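Search posts
Search Clear

Tomás Hegarty
7/13/22

right, thread on why the Teltstead parish registers are still a mess and what you can do if your lot came from there. quick one, dinner's on

the bit everyone trips over: there are two Trillachs. one is the townland, one is the old estate. clerks used whichever they fancied

so if your great gran is "of Trillach" check BOTH books. I lost a whole January to this

surnames next. Ó Dubhghaill turns up as Doyle, Dowell, Duggle (yes), and once just "D." Search on first name plus godparents, much quicker

godparents are gold. same four families swapping babies at the font for decades

page 233 of the second book is bound in upside down. keep going, it picks up again after

someone asked re the entry for 1423. no. it's a page number that got typed in the year box. registers dont go back anywhere near that far

I've got 300 baptisms typed up so far, marriages next, burials when I can face the handwritting

if you have a Zelska in your tree please message me, she marries in and then vanishes and I'd love to know where she went

last thing. BACK UP YOUR TREES. more than one copy, one of them at someone else's house. mine was all on one old desktop for 10 years, stupid 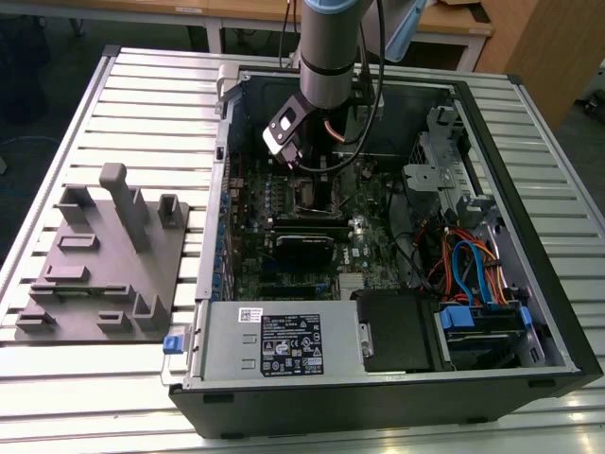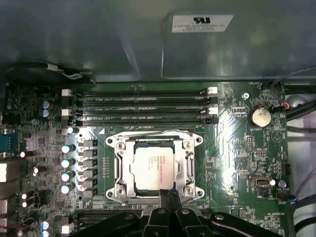 Desktop PC with the side off. second one: green board, four memory slots, all empty

more tomorow, marriages

Contact | © 2022 | Back to top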